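Print this page | E-mail to a friend
Shares: 14

In defense of the container that has its lid on

I have been thinking about food storage containers for most of July, which my family will tell you is a long time to think about them. What started me off was a dinner at Kolbrún Kragh's house, where I offered to put away the leftover potatoes and was pointed to a low cupboard. I knelt down, opened the door, and out they came, the way they come out of everybody's cupboard, bodies first and then the lids, sliding over one another across the floor. The potatoes went home with me in a soup bowl under a dinner plate.

Now, the accepted wisdom is that you nest the bodies and file the lids. I did it that way for years, and I was quite proud of it. It does save room, I won't argue. But I have come around to thinking that a container and its lid are one object, and that we do ourselves a bad turn every time we pull them apart and put them in two different places to be tidy. My own clear one has its lid on all the time now, full or empty, and so does everything else I still own of that sort. 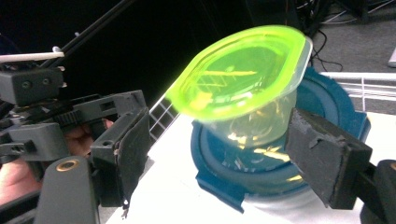
Gunhild Thorlacius wrote to me after I mentioned this in an earlier column, and she was not having it. You are storing air, she said, and air is the one thing my kitchen can't spare the shelf for. She has two shelves for the lot and she nests, and I don't doubt her shelves look better than mine.

It's a fair point, and I took it seriously enough to go through everything one evening. I pulled the whole collection out onto the table and matched it up piece by piece. Eight lids had no body at all. Eight! One was from a Drellari set I was given when I moved into my first apartment, and I can't have seen the rest of that set in a decade. I had been filing those lids beautifully -- upright, by size -- and giving them house room for nothing. With the lids on, a thing like that can't creep up on you, because a lid without a body has nowhere to go and you notice it right away.

So yes, I store air. I also own fewer containers than I did, and the air and the missing containers come out about even. I never reach for more than two at a time, and I suspect that's true in plenty of houses.

Where I will give ground is on baskets. A lot of people I like swear by an open wire basket for the lids, set on the counter or pulled forward on the shelf, and if you really must keep them separate, I think that's the way to go. You can see into it from the side. You can lift the whole business out, set it down on the table, sort the round from the square, and put it back before the coffee is ready. I still have mine, and I'm fond of it.
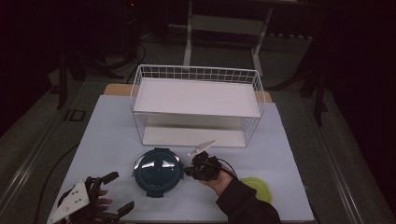

Troels Holst thinks the basket is the whole answer and that I've been stubborn about it. Round lids with latches never stack right anyway, he told me over the phone, so let them lie in a heap where you can get at them and quit fussing.

I like that more than I expected to. There is a kind of tidiness that is mostly for visitors, and I've been guilty of it. Still, I went back to Kolbrún's last week, and while she was on the porch I knelt down at that cupboard and put lids on as many as I could find mates for. She hasn't said a word about it yet.

Comments (2) | Print | E-mail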